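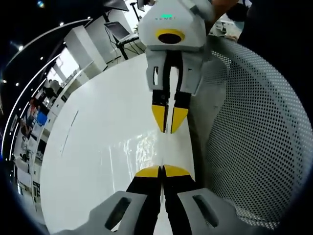 Two hand-held grippers facing each other over a white curved surface, yellow tips towards yellow tips.

Skivell in the workroom – gallery and notes

Skivell is the software we write in Eltville for recording work with hand-held grippers and for turning these recordings into something a planner can use. On this page we collect views from the workroom together with short notes on the part of the software each one belongs to. The notes are by Valentin Filip, who maintains the time alignment and the viewer. The page grows slowly, and older notes are corrected when the code changes.

About the view at the top

The lower gripper is seen from behind, and its two black fingers point away from us. The upper one is held by hand and points down. For the software this is a demanding arrangement, as each tool has its own moving coordinate frame and neither of them can serve as the fixed one.

Look also at the bright reflection on the white surface, just below the upper tips. The tracker likes corners and texture, and a glossy white area gives it very little of both. A reflection is worse than nothing: it moves when the camera moves, but it does not move like a point on the object. In version 2 of the tracker we therefore mask very bright areas before we look for features. The mask is simple, a threshold and a small border around it.

The perforated panel on the right makes the opposite difficulty. There are plenty of good corners in a grid of small holes, but every hole looks like its neighbour, and the matching can jump by one hole without any warning. We now reject a match if the second best candidate is nearly as good. This costs us many points on such panels, and we accept it.

Two tools, one clock

Each gripper writes its own file with its own timestamps. The step called Engate brings the files together. It compares the turning speed from the motion sensor with the turning speed estimated from the pictures, and shifts one against the other until they agree. It does this for each tool separately, then places both on a common time line.

Please make a few quick turns of the wrist at the start of a recording. A slow and smooth start looks nice but it gives Engate a flat curve, and a flat curve fits everywhere. If the curve is too flat the program stops with the message "no usable motion in first 20 s". Earlier it only printed a warning and continued, and we lost one whole afternoon of August because I did not read the log.

Finger opening

The distance between two fingers is read from the yellow tips. We search for the colour in a small region of the picture, fit one centre per tip and convert the distance with a table made at calibration. When the tips are nearly closed, with only a thin dark gap between them, the colour search tends to join both into one blob. For this case there is a second test which looks for the dark line in the blob. If it finds none, the opening is set to zero.

With two tools there is one more trap. The tips of the other gripper may be yellow as well, so the search must not leave its own region. The region used to be a setting in a file. Now it is part of the calibration, and it cannot be edited by hand.

People and rooms in the background

A wide lens sees a lot of the room: windows, ceiling lights, a laptop on its stand, colleagues far away. Fixed things help the tracker, walking people do not. Skivell keeps a point only if it agrees with the motion of most other points, so one or two persons at a distance do no harm. Somebody standing close behind the object can still pull the pose aside for a moment. The viewer marks these moments in orange on the time line.

From recording to plan

The planner, Jurčo, does not take the hand path directly. A person can hold a tool in ways an arm cannot reach, in particular when two tools come towards each other from opposite sides. Jurčo first checks every pose for reach, then checks the distance between both tools, and only after this it smooths the path. The order matters. When we smoothed first, the path was pretty and the tools were sometimes closer together than in the recording.

The regression set has 1,577 short recordings at present. Every change to the tracker or the planner runs through the set overnight, and the viewer opens the worst results first in the morning. I recommend looking at them with the first coffee and not with the second, as the night results are replaced when somebody starts a new run.

Still open

– The bright-area mask removes white tips of paper labels too.
– Export of both tools into one file works, but the names of the columns are not final.
– The viewer is slow when both tool views are open at full size.

Corrections to these notes are welcome, also to the English. Please send them to Valentin.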